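Relocation agents: worth the fee?
Posted by tarmac_kid, May 2022
17 replies | 408 views

My employer is moving me abroad and wants me to use Larnness for the work permit. Their quote is $2,000 for what looks like two forms and a cover letter. Has anyone gotten real value out of an outfit like this?

dullknife44:
No. I used Ginach in November and they mailed me a checklist I'd already found on the government site. "End to end support" meant one phone call.
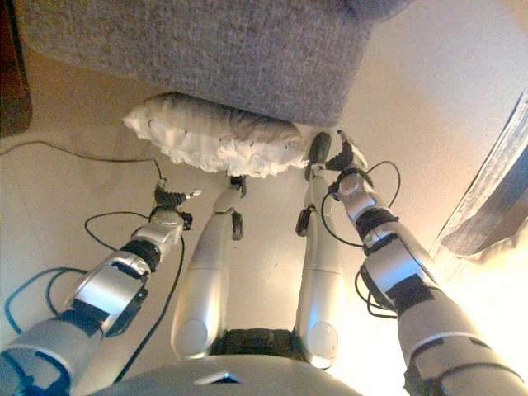

Tiled floor, gray upholstery, silver legs.

mrs_pell:
I disagree with dullknife44. My first application got bounced over a job title. Flarkel rewrote it and I was approved. Would I have figured it out myself? Maybe, but my start date wouldn't have waited.

tarmac_kid:
Did they promise approval up front? Larnness keeps saying "high success rate" and won't give me a number.

mrs_pell:
They didn't promise anything. I'd walk away from a firm that did.

dullknife44:
One approval doesn't prove much. Ask who pays if they file it wrong. Ginach went quiet when I asked.

Comments (2)

oxbow: Engström charges by the hour. Cheaper if your case is simple.

latchkey9: Cheaper until they start billing you for emails.

Shares: 2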